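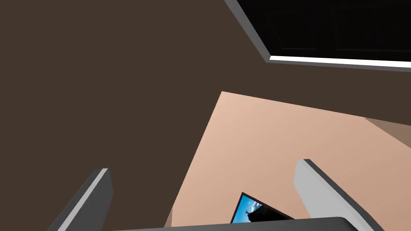 1. Rappel du projet et période couverte

Rechercher dans les rapports Saisir un mot-clé OK

Le présent rapport est adressé au fonds Hirose, qui soutient depuis l'automne notre essai de culture du shiitaké sur rondins de chêne à Zaltdale. Il couvre la période de mars à juin. Il a été rédigé par Yae Yokoyama, responsable de l'essai, avec les notes de terrain de la coopérative Plikavano.

Je rappelle brièvement l'objet de la subvention. La vallée possède beaucoup de taillis de chêne que les propriétaires vendent presque uniquement comme bois de chauffage, à un prix bas. Nous voulons savoir si une partie de ce bois, de petit diamètre, peut servir à produire des champignons pour les marchés locaux, sans bâtiment chauffé et avec un matériel simple. La subvention de 3 000 euros est destinée à l'achat du mycélium, de la cire et des outils de perçage, ainsi qu'à une partie du transport.

2. Préparation des rondins

La coupe a été faite pendant le repos de la végétation, comme il était prévu dans notre demande. Les arbres ont été choisis par la coopérative dans une parcelle exposée au nord. Nous avons gardé seulement les tiges dont l'écorce était intacte. Ce point est important : une écorce blessée laisse entrer d'autres champignons, et le rondin sèche trop vite.

L'essai comprend 100 rondins, tous d'une longueur d'un mètre. Ils ont reposé sous un abri ouvert avant l'inoculation. Nous avions écrit dans la demande que ce repos durerait trois semaines ; il a duré cinq semaines, parce que la livraison du mycélium par la société Nondico a pris du retard. Nous avons arrosé les rondins pendant cette attente pour conserver l'humidité du bois.

3. Inoculation

L'inoculation a occupé deux journées d'avril. Les trous ont été percés en quinconce, puis remplis de chevilles colonisées et fermés avec de la cire fondue. La première matinée fut lente. La cire n'était pas assez chaude et elle se détachait de l'écorce quand on déplaçait le rondin, de sorte que nous avons dû refaire la fermeture sur une partie du lot. L'après-midi, nous avons utilisé un second réchaud et le travail a avancé de manière régulière.
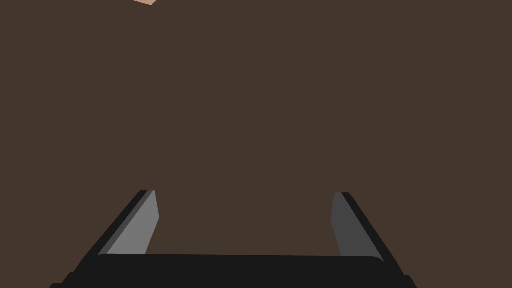

Le lot a été divisé selon la souche. La première est une souche de saison froide, conseillée pour les climats comme celui de Zaltdale ; la seconde fructifie sur une période plus large, mais elle demande davantage d'eau. Chaque rondin porte une étiquette en aluminium avec la souche et la date d'inoculation. Nous avons d'abord essayé des étiquettes en papier plastifié, que les limaces ont mangées en peu de temps.

4. Incubation et premières observations

Les rondins sont maintenant empilés en croix sous les charmes, à proximité du ruisseau. L'ombre y est suffisante jusqu'à la fin de l'après-midi. Une toile couvre le tas du côté ouest, où le vent est le plus fort.

En mai, nous avons observé des taches blanches aux extrémités d'une bonne partie des rondins de la première souche. Il s'agit du mycélium, et c'est un signe favorable. Pour la seconde souche, les taches sont plus rares. Il est trop tôt pour dire que la colonisation est mauvaise, car cette souche se montre parfois plus tard. Nous avons cependant écarté quelques rondins atteints par une moisissure verte. Ils sont conservés à part et seront examinés de nouveau en septembre.

Le mois de juin a été sec. La coopérative a trempé les rondins une fois et les arrose depuis chaque soir, vers 19 heures, avec l'eau du ruisseau. Ce travail n'était pas compté dans notre calendrier et je demande qu'il soit ajouté au plan de la deuxième année.

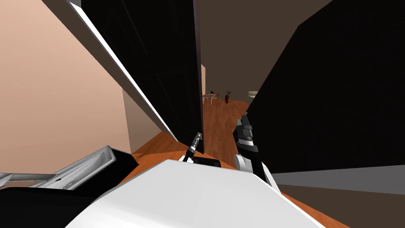

Image de synthèse. À gauche, le bras gris clair et blanc ; au centre, l'extrémité métallique à bande noire.

5. Budget

Le mycélium et la cire ont coûté un peu moins que le montant prévu. Le transport a coûté davantage, à cause du second voyage chez Nondico. L'un compense presque l'autre. Il reste 30 euros sur la ligne des outils, que nous proposons d'employer pour l'achat d'un hygromètre à bois. Les factures sont jointes en annexe.

6. Suite des travaux

Nous n'attendons pas de récolte avant le printemps prochain. D'ici là, les rondins seront retournés une fois par mois et pesés par échantillon. En octobre, nous organiserons une visite du site pour les propriétaires de taillis qui ont exprimé leur intérêt. Un point reste à décider avec le fonds : faut-il commencer un deuxième lot cet hiver, ou attendre les résultats du premier ? Mon avis est d'attendre, mais la parcelle doit être réservée avant novembre et nous avons donc besoin de votre réponse avant cette date.

Commentaires (3)

marthe_b
Chez nous, la moisissure verte est partie toute seule quand on a espacé les piles. Vos rondins sont peut-être trop serrés ?

Yae Yokoyama
Merci pour ce conseil. Les piles sont en effet assez serrées du côté du ruisseau. Je vais en parler à la coopérative.

Taillis26
Est-ce que le châtaignier marche aussi ? J'en ai beaucoup plus que du chêne.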